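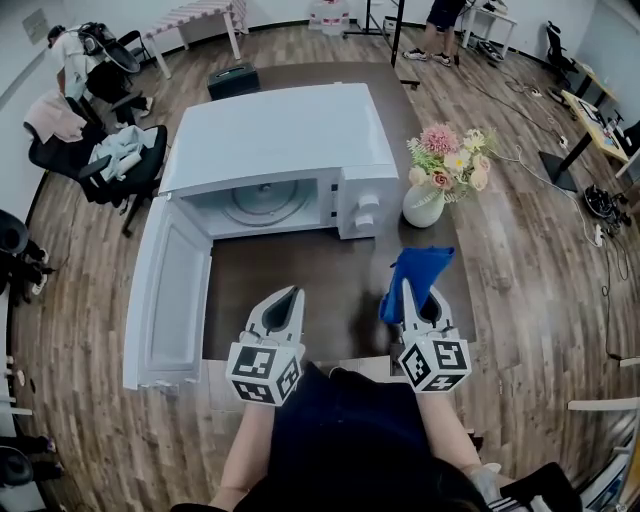 Ticket 1537 - Prescription monitoring lookups returning incomplete histories

Status: Resolved, monitoring
Priority: High
Site: Alcaraz Recovery Clinic, main building and annex
System: Tavico charting, with the Witero connector to the state prescription monitoring program
Opened by: Esperanza Toledo, Nursing Supervisor
Assigned to: Aitana Campos, Clinical Systems Support

Issue as reported

When a prescriber opens the monitoring tab in a patient chart, the controlled substance history loads without an error message, but recent fills are missing. The problem was first noticed at morning intake, when a patient brought in a bottle of oxycodone filled at an outside pharmacy earlier in July and the fill did not appear in the chart. A manual search on the state website showed it at once. Two further charts checked by the intake nurse had the same gap. Prescribers rely on this tab before starting buprenorphine and before any dose change, and the clinic requests that the matter be handled as a patient safety concern.

Steps already taken by the clinic: signed out and back in, tried a second workstation, cleared the browser cache. No change.

Support log

8:40 a.m. - Ticket received and raised from Normal to High. The clinic was instructed to stop using the chart tab for prescribing decisions and to search the state website directly until further notice. E. Toledo confirmed that the instruction was read out at the morning huddle and posted at both nursing stations.

9:15 a.m. - Reproduced with a test account. The tab shows a green "Complete" label even when the list stops short. Connector service is running. No failed sign-ins in the gateway log.

9:50 a.m. - Compared chart results with the state website for the three reported patients. In each case the chart list ends at the same date, which is the date of the last Tavico update. Fills before that date match line for line. Fills after it are absent.

10:30 a.m. - Restarted the connector at the annex only. No improvement. Main building left alone during dosing hours at the request of the nursing supervisor.

11:20 a.m. - Case opened with Witero. Sent connector logs with patient identifiers removed.

1:05 p.m. - Witero replied that the state program now returns long histories in more than one page. The connector is expected to request each page in turn. Following the Tavico update, the setting that permits follow-up requests was returned to its default, which is off. Older fills arrive on the first page, so a patient with a short history looks correct and a patient with a long one does not.

1:40 p.m. - Setting changed in the test environment. All three reported histories now load in full. E. Toledo reviewed the results on screen and agreed that they match the state website.

2:10 p.m. - Asked Witero whether stored results would correct themselves. They will not. Any history saved to a chart since the update must be requested again.

5:30 p.m. - Setting changed in production at both sites after the last dosing window. Connector restarted. Green label now appears only after the final page is received.

6:15 p.m. - Began re-running saved lookups. Total in the queue: 969. The job was paused once when the state program limited the request rate, then resumed at a slower pace.

9:45 p.m. - Job finished. Of the 969 lookups, 882 returned the same history as before. A further 76 returned additional fills that had no bearing on a prescribing decision under the clinic's own criteria. The remaining 11 showed an opioid or benzodiazepine fill that the prescriber would not have seen in the chart. List sent to the medical director and to E. Toledo by secure message.

Clinic follow-up, entered by E. Toledo

The medical director has reviewed all 11 charts. Prescribers have been assigned to contact each patient, and naloxone will be offered again at the next visit where it is not already documented. No patient is to have a dose held or reduced on the basis of this list alone. The clinic's incident report has been filed separately, and its contents will not be copied into this ticket.

Please confirm whether the Jarnow pharmacy interface uses the same connector setting.

Reply, A. Campos

It does not. Jarnow sends dispensing records directly to the chart and does not pass through Witero. I compared a sample of records from both sites and found no gaps.

Resolution

Multi-page requests enabled in the Witero connector at both sites. Saved lookups repeated. Chart tab cleared for clinical use. The setting has been added to the checklist that is completed after every Tavico update - support will also compare one long history against the state website before sign-off.

Open item: Tavico has been asked to keep connector settings in place during updates. No date given. Ticket remains in monitoring until the next update has been installed.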